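THE THIRTY-DAY FRIDGE, AND OTHER THINGS I HAVE TROUBLE BELIEVING

Three of you forwarded me the Climel press release this month, so I suppose I have to deal with it. Climel, if you have been lucky enough to miss it, sells a small plastic puck for $65 that sits in the back of your vegetable drawer and is supposed to keep produce "market fresh" for up to thirty days. It takes a filter. The filter takes replacing. You can guess the rest.

I read the whole release, then I read the study it leans on. The headline claim is that households using the puck threw out half as many vegetables as they did before. That sounds good until you get to page four, where you learn that the households kept a diary for the first two weeks and then got the puck, a booklet on meal planning, and a weekly reminder text to check the drawer. I would waste less food too if somebody texted me every week about my celery. There was no group that got the booklet and the texts and no puck. I wrote to Climel and asked why. They sent me the press release again.

The number of households was 235. Of those, the final results cover "participants who completed the program," and I could not find anywhere how many that was. People who get bored with a vegetable diary and quit are, I would bet, the same people with something turning to soup in the bottom of the fridge.

Then there is the money. Climel says the average family throws away $1278 worth of fruit and vegetables a year. I tried to work out where that comes from. The footnote points to a report by Driser, a marketing outfit, and the Driser report points to a survey where people were asked to guess. I do not know what my own household throws out in a year to within a hundred dollars, and I write about this stuff. A figure that ends in a 78 is meant to sound as if somebody weighed the scraps.
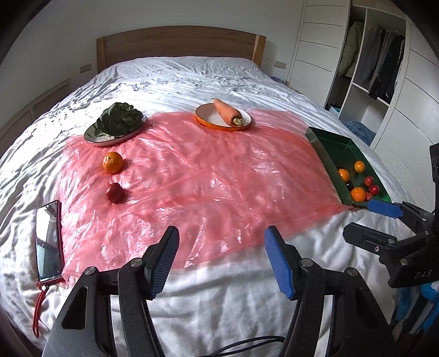
Pîrvu wrote in after last month's item on storage bags to say that I am too hard on these gadgets, that a drawer puck from a different company, Prultel, has been in the fridge for a year, and that the greens do last longer, "four or five days longer, and I don't care what the study says." Fair enough. Four or five days is a useful amount of time if you shop once a week. It is also a long way from thirty, and Pîrvu admitted to having started wrapping the greens in a dish towel at the same time as buying the puck. I have asked for the towel to be tested alone. We will see if I hear back.

Some of the science behind these things is fine. Many fruits give off ethylene gas as they ripen, and leafy greens sitting near it go yellow faster. Soaking up that gas can help. But you can get a good part of the way there by keeping apples out of the drawer with the greens, and that costs nothing. Carrots keep for weeks already if you cut the tops off and keep them from drying out, so any ad that shows me a firm carrot on day twenty-one has shown me a carrot.

Climel says it has 2000 five-star reviews. I read a good many of the recent ones. A lot of them were written within a few days of delivery, which is early to be judging a thirty-day promise, and several mention getting a free filter for posting.

If you own one and like it, keep it. If you are thinking of buying one as a gift this December, check the price of the filters first. They are listed on a separate page from the puck, under "Accessories," and you have to scroll.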